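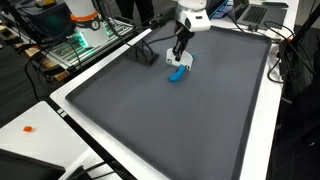
Cuiping Dong asked whether the clay trials should be pooled with the rigid-object trials when the two grippers are compared. They should not. Soft material moves under the tool and keeps the shape it was left in, so a trial depends on how the clay was prepared as well as on the arm. The clay set has its own folder and its own score sheet for that reason.

Marnness Clay Cutting Set

Data card, second revision

What it contains

The set holds 300 trials of a robot arm working on rolled modelling clay in a grey tray. In each trial the arm is asked to cut the roll across its length with a white blade. We made it to compare two parallel grippers, which we call Grasenen and Lametti after the project folders they came from. Both were fitted to the same arm and driven by the same controller, Lindholm.

Each trial has:

- video from a fixed view over the tray
- video from a small camera at the wrist
- joint positions and gripper opening
- the operator's score and a free-text note

The two video streams share a clock. Joint data is logged faster than video, and we have left it at its own rate. If you need one row per video frame, take the nearest joint sample – do not average, as the opening value jumps when the fingers close.
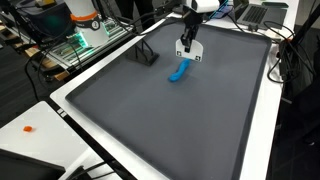 Trials were run in blocks, and the gripper was changed only between blocks. After each change the arm was sent to the same start pose and the tool height was set again by hand. This is the weakest part of the procedure. A blade set slightly too high leaves a thin strip of clay joining two pieces, and the first trials of a block show this more often than the later ones. The block number is in the trial table so that you can leave those out.

Scoring

A cut scores 2 if the pieces separate fully, 1 if they are still joined anywhere, and 0 if the blade missed or the roll was pushed aside with no cut. Scores were given at the tray by the operator. We later rescored 31 trials from video and changed nine of them, nearly all from 2 to 1. The original score is kept in the column score_live and the later one in score_video. The second column is blank where no rescoring was done.

Wrist view

The wrist camera is the better view for judging the cut faces. It is less use for judging where the cut falls along the roll, and the fingers take up a good part of the lower picture. For position, use the fixed view.

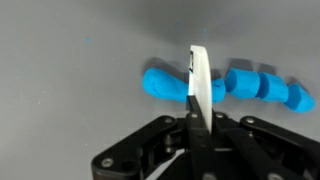 Blade slip between the fingers is recorded as a yes or no, judged from the wrist video. Lametti slipped less in our trials, but its blocks were mostly run in August, after the operators had had more practice, and we would not read much into the difference. Grasenen has the wider opening and is easier to load.

Known problems

- In 21 trials the wrist video starts late. The missing part is the approach. The cut itself is complete in all of them.
- Clay stiffness was not measured. Rolls were reused within a block and may have softened with handling.
- Rolls were made by hand and differ in thickness. No diameter was recorded.
- Small crumbs were sometimes left in the tray between trials. Do not use a clean background as a sign that a trial is new.
- Exposure was left on automatic for the fixed view, so brightness shifts when the arm crosses the tray.

Suggested split

Split by block and keep whole blocks together. Trials next to each other in a block often use the same roll, and a random split will put near copies on both sides. The file splits.csv has the one we use.

Changes in this revision

Added score_video and the block number. Corrected the sign of the gripper opening for the Lametti blocks, which was reversed in the first release. Results computed from the old opening values should be run again.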